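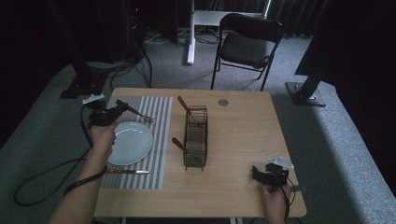

Living With an Old Phone for a Semester: My Project Report

For my mobile tech class we had to pick one device and one question and stick with both until the end of term. My question was pretty simple. Can a used phone that the maker stopped updating still get a student through a normal week? I bought a secondhand Ekness from Zeltden, a small refurbishing shop near campus, and put my own SIM card in it the same evening.

I should say I went in biased. My regular phone is fairly new and I like it a lot, so I figured I'd be begging to go back by the second week. I wasn't! There were bad days (more on the bank app later), but mostly I forgot I was doing a project.

What I did

I used the Ekness as my only phone for 31 days. Every night I wrote down the battery level at bedtime, any app that crashed or refused to open, and anything that bugged me. I also kept a screen-on total from the settings menu. My laptop stayed the same as always, which matters, because when the phone got slow I'd sometimes just grab the laptop and not notice I was cheating a little.

For the second part I installed Nerkness, a lightweight home screen that one of my lab partners swears by. I wanted to see if the slowness was the phone itself or all the stuff the maker had piled on top of it.

Battery

The battery was the part I worried about most. The shop told me it had been through 600 charge cycles, and they were upfront that it wasn't the original capacity anymore. On class days I usually made it to dinner. On weekends, with maps and music going, it was dead by late afternoon and I started carrying a charger everywhere -- even to the grocery store, which felt silly.

Turning off background refresh helped more than dimming the screen did. I had expected it to be the other way around.

Apps

Out of everything I use, 6 apps gave me some kind of trouble. Most of it was small, like the campus bus map taking forever to load. The real headache was my bank's app, which wouldn't install at all on that version of the system. I ended up using the website, and it logged me out constantly.

Messaging was fine. Video calls were fine too as long as I closed everything else first.

Switching the home screen

Nerkness made the phone feel quicker right away, especially going back to the home screen after the camera. I'm less sure it did anything inside the apps. I timed opening the camera with a stopwatch, and it was 2 seconds faster on average, but my thumb is part of that measurement, so please don't take it too seriously.

What I'd change

I didn't log signal strength, and I wish I had. A few dropped calls in the Paulauskas building might have been the phone or might have been the walls (my old phone drops calls there too). I'd also borrow a second Ekness with a fresh battery and run both side by side.

The phone is in my desk drawer now, charged, with the nightly notes saved on it and a copy on my laptop.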